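Imdale Household Guide
Section 26: Folding dark garments on the bed

26.1 Preparation
1. Smooth the bed covering by hand.
2. Lift the garment by its lower edge and let the sleeves fall free.
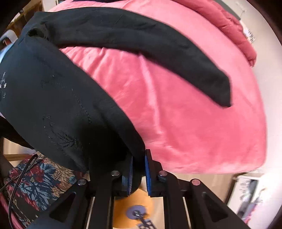 3. Lay the garment face down – sleeves outward – and press out any creases.
4. Fold each sleeve across the back, then fold the body in half.

Caution: Do not pull on printed or embroidered areas.

26.2 Stacking
5. Place the folded garment near the middle of the bed, with the duvet pushed to the far side.
6. Take up the next item and repeat from step 3.

Note: Fleece items may shed lint on to dark knitwear.
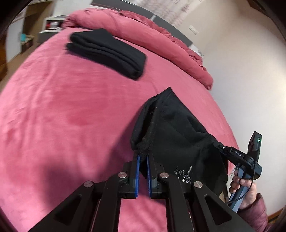 May garments be stored while damp?
They should be dried fully first, then folded and put away.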